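Writing Down How to Pick Up a Lamp

A house standard for hand-held gripper work, and what a year of failed audits put into it
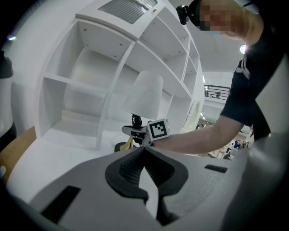 A table lamp held at the shelving unit. The marker cube is mounted on the gripper.

Most of the rules that govern hand-held gripper recording were written for something else. Machine safety standards cover powered arms, guarding and stop functions. Data protection law covers faces and voices. Between the two sits a person holding a pair of jaws on a handle, moving household objects from one surface to another so that a robot may later be trained to do the same. The person is not a machine and the tool is not a robot, and for a long time the working practice at most sites was whatever the first operator happened to do.

Bosgate, which runs recording rooms for outside clients, now works to a written document. It is 36 pages long, it is called the Handling Code, and it has been through four revisions. The first was copied in large part from a warehouse picking manual and lasted until the first client audit. The current one is stricter on fewer points.

Scope

The code applies to any session in which an operator moves an object with a hand-held gripper and the motion is kept. It does not apply to rehearsal. This was disputed by the Tradar project, the largest client at the time, on the grounds that habits formed in rehearsal carry over. The compromise is a note in the margin advising operators to rehearse as they intend to record.

Grip points

Section 3 deals with where an object may be held. For each object class there is a permitted zone, a permitted-with-care zone and a forbidden zone. Cups and boxes take half a page between them. Lamps take two pages.

A table lamp is an awkward object to write a rule for. The shade is light and deforms. The stem may be too thin for the jaws to centre on, or shaped so that the grip settles at an angle. The base holds most of the weight in many designs, so a lamp lifted from high up will swing if the operator stops sharply. The code permits a grip on the stem or at the joint beneath the shade. It forbids any grip that closes on the shade alone. It also sets a limit on travel: with the base hanging free, the lamp is to be moved in one continuous path, without a pause above the shelf.

Lamps are to be handled unplugged, with the flex removed or secured to the base. Glass bulbs come out before the session. This is one of the few clauses that has not been altered in any revision.

Marker visibility

Where a tool carries a cube printed with fiducial markers, its position is worked out from whichever faces a camera can see. The rule is short. At least one printed face must be unobstructed at the moment of grasp and at the moment of release. Between those two points a brief loss is tolerated, provided the object is not being turned.

Open shelving makes this harder than it sounds. An operator reaching into a compartment tends to drop the wrist, and the upper panel then comes between the cube and the camera. The code asks for the approach to be made level with the opening. For compartments above shoulder height it asks for a step, and it is specific that the step is to have a tread wide enough for both feet.

Cubes are checked before the first take. The checker looks for lifted corners, scuffs and glare from tape, and turns the mount by hand to confirm that it does not rotate. A cube that has been knocked is treated as uncalibrated even if it looks straight. In the audit that led to the third revision, 81 takes were rejected from a single Tuesday, all traced to one mount with a loose screw.

The operator's body

Section 5 is the part auditors read first. A gripper held at arm's length, with a marker cube above the jaws, loads the forearm and the base of the thumb. Continuous recording is capped at 50 minutes, followed by a break of at least 10 in which the tool is put down. Operators may change hands, but only between takes, and the change is entered in the log.

Head-mounted cameras are covered in the same section. The strap must be adjustable by the wearer without help. The operator should be able to look at the floor without the camera slipping, and no cable may run in front of the shoulder. Leaning is permitted. Leaning with a foot off the floor is not.

Where two tools work in the same area, the code requires the operators to agree a side before the take begins. Neither tool may cross the line of the other while an object is held. Phùng, a smaller firm that adopted the text last November, added its own requirement that the holder of the object always has right of way. Bosgate has since taken this into the main document.

Faces and surroundings

Faces are obscured before any material leaves the site, including those of the operators, who have consented to being recorded. The code makes no exception for partial views or reflections. Screens, post and family photographs are removed from the area before work starts. Ordinary clutter on distant surfaces may remain, on the argument that a robot will meet clutter in use, but it has to be checked for names and addresses.

Shelving

Furniture was absent from the first two versions. It now has a page. Free-standing units are fixed to a wall or weighted at the bottom. Exposed screw heads are checked for burrs, which catch on finger pads. Ventilation grilles are kept clear, and no object is to be placed against one. Compartments to be left empty are listed on the session sheet, so that an empty compartment can be told apart from one that somebody forgot to fill.

Open questions

Two matters are unresolved. The first is force. Many hand-held grippers give no reading of how hard the jaws are closed, and the code can only say that the grip should be the lightest that holds. Zovitz, which supplies replacement finger pads to several sites, has proposed a wear gauge for ribbed pads, arguing that a worn pad leads operators to squeeze harder. Trials have been agreed, with no limit value set.

The second is what to do with failures. Under the present text a dropped object ends the take, and the take is discarded. Some clients want drops kept and labelled, together with whatever the operator does to recover. The drafting group accepts the case for it but has not found wording that keeps a drop from becoming something operators are asked to produce. The clause stays as it is until the fifth revision.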